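Washing Plush Blankets: What Works and What I've Stopped Believing

Every plush blanket I have owned came with advice, and most of it was nonsense. Freeze it. Put a tennis ball in with it. Add vinegar, add baking soda, add both (they cancel each other out, so good luck with that). I have tried more of these than I care to admit.
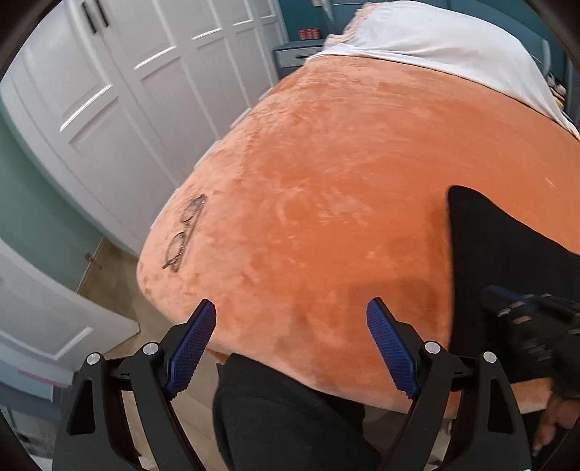
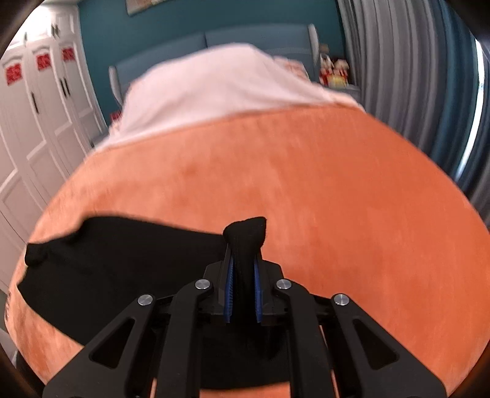
Orange plush on the bed in both photos. The first one shows how brushed pile goes pale or deep in patches.

Start with those patches, as they cause the most needless washing. People see a pale streak and assume fading or a stain. Run your hand across it the other way. If the color changes, it's only the nap, and no detergent on earth will fix something a flat palm can fix in a second.

Vinegar in the rinse. Supposed to "lock in color." Modern dye is either fixed at the mill or it isn't. I did two washes with and two without on the same throw and couldn't tell them apart, except that one load smelled like pickles until it dried.

Fabric softener. Skip it. It coats the fibers, and after a few rounds the pile lies down in greasy little clumps. I used a capful of Iton liquid every wash for a whole winter before I caught on. Three plain washes brought most of the fluff back.

Water temperature. Cool or warm, 80 degrees Fahrenheit if your machine lets you pick. Hot water and polyester plush do not get along, whatever the back of the box promises.

Dryer. Low heat, 40 minutes, then take it out and shake it hard. Give it more time if the hems are still damp. High heat melts the tips of the pile, and once they feel scratchy they stay scratchy. I ruined a Mivau throw this way and tried the hair conditioner trick on it afterward. Now I have a scratchy throw that smells of coconut.

Lint. Wash dark clothes separately, at least the first few times. Black cotton picks up every loose fiber a new blanket sheds. The special lint-catching bags never did a thing for me. A damp rubber glove does the job, and so does the 13-cent kind of tape roller refill.

Brushing. A soft clothes brush, one direction, after it's fully dry. The Flodholm "pile restorer" I was talked into buying is a pet brush in a nicer box.

How often? The tag says monthly. I do mine in June and again when the heat comes on, plus whenever somebody spills something.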